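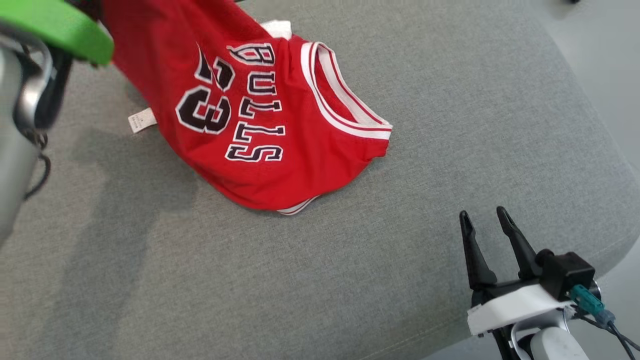

Bulls jersey, number 23, crumpled and partially folded.

Section 2: Setting up the Wurnus for jerseys and other sportswear

If you've gotten this far, your Wurnus steamer is out of the box and the hose is clicked onto the base. Good! I wrote this section for people like me, who own a pile of old basketball and soccer shirts and are scared to death of melting the numbers off them. I've been steaming mine this way for a couple of years now, and the settings below are the ones I keep going back to.

Before you start, read the little label inside the shirt. If it says no steam, then it's no steam, and you can skip ahead to Section 3, where I go through hand washing and flat drying.

1. Fill the tank up to the lower line only. The upper line is for curtains and coats, and with a full tank the base gets tippy on carpet (ask me about my hallway rug).

2. Push the tank in until it clicks. On the older Larnby base you won't hear a click, so give it a gentle tug. If it stays put, you're fine.

3. Plug it in and turn the dial to the second mark. The display should climb to 80 and stop there. The dial goes a lot higher, but please leave that alone for anything with printed or glued letters.

4. Wait for the green light. Mine takes about 11 minutes from cold, which is longer than the quick start card says, so go make a coffee.

Note: if the display shows 179, that isn't a temperature. It's the code for a tank that isn't seated right. Switch off, pull the tank out, wipe the rubber ring with your thumb and go back to step 2.

Caution: point the first puff of steam into the sink or a towel. There's always a bit of water sitting in the hose and it comes out in a hot spit.

5. Turn the shirt inside out. I know it's a pain with the mesh ones, but steam from the back is so much kinder to lettering.

6. Hang it from the shoulders and start at the hem, working up in slow strokes. Keep the head a hand's width away from the cloth and don't press.
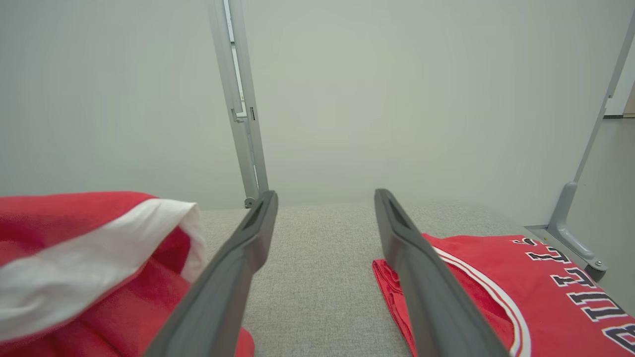
7. Do the collar and armholes last. Ribbed trim soaks up more steam than you'd think, and if you start there it's soggy by the time you finish the rest and it'll pull out of shape on the hanger.

8. Leave the shirt hanging until it feels completely cool. Then turn it right side out and fold it with a sheet of plain tissue over the numbers, so they never touch each other in the drawer.

Which head to use

You get two heads in the box. The wide one is for plain cloth. The small one, marked Irnia on the back, has the soft cover, and that's what I use on stitched letters – it gets in between them without snagging. Swap heads only with the power off and the hose cooled down. The collar where the head screws on stays hot way longer than the plastic does.

Note: the Živković cover kit fits both heads, but the drawstring has to sit below the steam holes. If you get drips along one side, that's almost always the drawstring riding up.

When you're done, empty the tank, leave the cap off overnight and hang the hose straight down. Coiling it while it's damp is how you get that swampy smell, and I still haven't found a good way to get rid of it once it's in there. Descaling is in Section 5.

Last updated 11/04/2021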